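Potassium and my blood pressure pill - how worried should I be?

Print this page | E-mail to a friend

Posted by Rianne Wouters

I started a new blood pressure pill in January, one of the "-pril" kind, and my doctor's office sent me for labs after a couple of weeks. Pressure is better. Potassium came back a hair over the top of the normal range, flagged in red with a little arrow, in case I was in danger of sleeping through the night.

The nurse at the Birkmont clinic said to "go easy on potassium" and repeat the test on Thursday. That was the whole call. I have since read 884 things on the internet, most of them about bananas. I also use a salt substitute because I was told to cut down on salt by the very same clinic. Is that a problem? Can one lab be wrong? And do I keep taking the pill in the meantime?

3 replies

Irina Enache

Retired cardiac nurse, so take this as general talk and check it with your own people.

Look at the label on the salt substitute first. Most of them are potassium chloride, and a generous hand at dinner can add more than the bananas ever will. Stop using it and tell the clinic you had been. They may not have asked, and you'd be surprised how rarely it comes up by itself. Mention any potassium supplements, water pills, or ibuprofen-type painkillers too.

Yes, one lab can be wrong. If the blood cells break in the tube on the way to the lab, the potassium in them leaks out and the number reads high. A tight tourniquet and a lot of fist pumping can do it too. That is part of why they repeat it.

Don't stop the pill on your own unless they tell you to. Call and ask them straight out. If you get marked weakness, fainting, chest pain, or a heartbeat that feels slow or all over the place, that's an emergency room visit and it doesn't wait for Thursday.
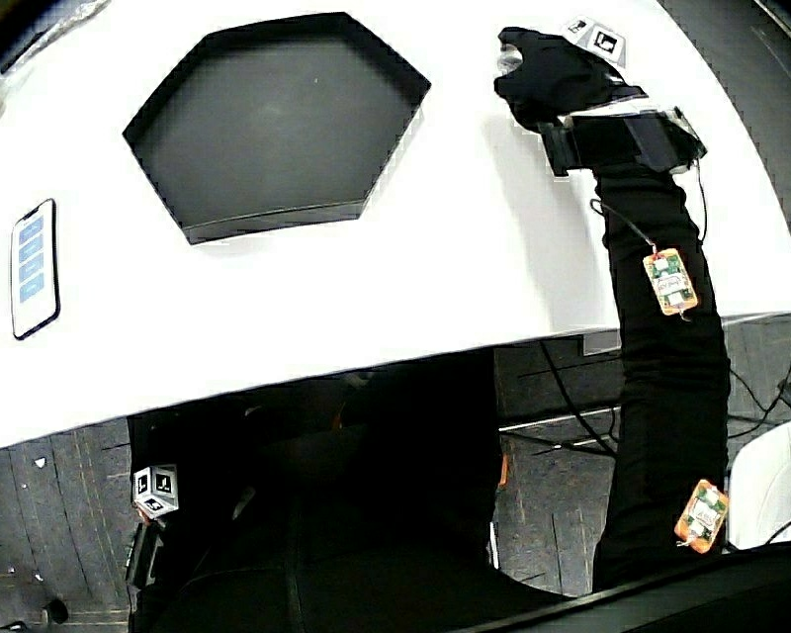
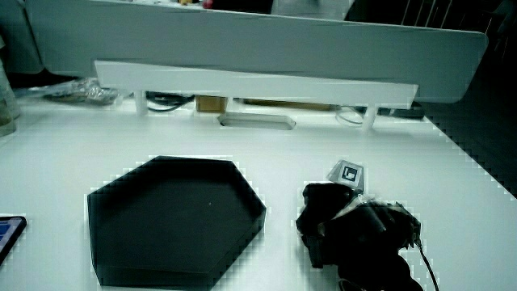 Čestmír Rusnák

bananas are fine. my uncle ate 3 a day and lived to 79. doctors worry too much

Florin Crăciun

With respect to the uncle, he may have had splendid kidneys and no prescription.

I've been on the same family of pills for six years and went through this in my first month. Mine was the painkillers, which I was eating like mints for a bad knee. What I'd add to Irina's list: ask how your kidney numbers looked on the same blood draw, because the kidneys are what clear the potassium. Nobody volunteered mine until I asked. Ask also what your result was last year, if there is one. A small bump from your usual reads differently from a big one.

And write the questions down before you call. I always remember the important one in the parking lot.

Contact us | Copyright Olteanu Community Health Board | Back to top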